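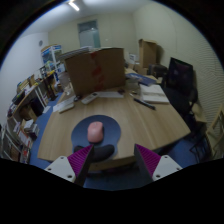 Sujet : vols dans les bureaux du rez-de-chaussée, que relever avant de déposer plainte ?

jrv_lo
Troisième vol en deux mois dans notre immeuble, rue de Povstead. Entrée par la porte du parking, pas d'effraction visible, deux ordinateurs portables et un disque externe emportés. Les périphériques restent sur place : sur un bureau comme celui-là, la souris rose et le tapis avec repose-poignet n'intéressent personne, le portable si. L'assureur (Jatell) demande les numéros de série et une preuve d'achat pour tout matériel au-dessus de 300 euros. Je n'ai les numéros que pour une machine. Est-ce que la plainte est recevable sans ?

Kavitha Reddy
Recevable, oui. Le numéro de série n'est pas une condition du dépôt. Il sert à l'inscription au fichier des objets volés et au rapprochement en cas de saisie. Vous pouvez déposer maintenant et transmettre un complément ensuite, en rappelant le numéro de procédure. Regardez aussi :
- la facture du revendeur (le numéro y figure souvent) ;
- le carton d'emballage ;
- la console d'administration, si les postes étaient enrôlés ;
- les journaux du serveur DHCP pour l'adresse MAC.

mistral70
Pas d'accord sur l'adresse MAC. Sur un portable récent elle est aléatoire par réseau selon le réglage, et de toute façon personne au commissariat ne l'exploite pour un vol simple. Ça alourdit le dossier pour rien.

Kavitha Reddy
Elle ne coûte qu'une ligne. Sur des postes gérés, l'aléatoire est en général désactivé. Je maintiens.

jrv_lo
Console d'administration : un seul poste enrôlé, l'autre était en attente. Factures demandées au revendeur.
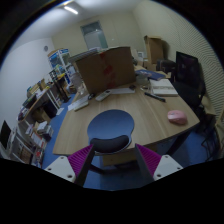
Dernière modification de la page : octobre 2021

Lai-ching Tang
Un point non traité : l'absence d'effraction. Beaucoup de contrats professionnels limitent la garantie vol à l'effraction, à l'escalade ou à l'usage de fausses clés. Si la porte du parking s'ouvre au badge, demandez au syndic l'extraction des passages avant qu'elle soit écrasée. Chez nous, la durée de conservation est de 30 jours.

jrv_lo
Badge, oui. Système Rurnden, installé par l'ancien syndic. Le journal affiche 3529 passages sur la période, sans filtre par porte. Je vois mal comment trier.

Lai-ching Tang
Ne triez pas vous-même. Demandez par écrit que l'extraction soit conservée telle quelle et signalez son existence dans la plainte. C'est à l'enquêteur de la requérir. Vous n'avez pas forcément le droit de consulter les passages des autres occupants.

mistral70
Là-dessus je suis d'accord. En revanche, sur l'effraction, tout dépend de la rédaction. Mon contrat couvre aussi « l'introduction clandestine », avec une franchise plus élevée. Lire les conditions particulières avant de déclarer.

pf_atelier
Délai de déclaration : deux jours ouvrés après constatation pour un vol, sauf délai plus long au contrat. À vérifier d'abord, le reste peut suivre.

jrv_lo
Déclaration envoyée hier en recommandé, plainte déposée ce matin avec un seul numéro de série. Le syndic a accusé réception pour le journal des badges. Jatell réclame en plus une attestation de fermeture des locaux, je ne sais pas qui doit la signer.

Kavitha Reddy
Le représentant légal de l'entreprise, en principe. Demandez-leur un modèle.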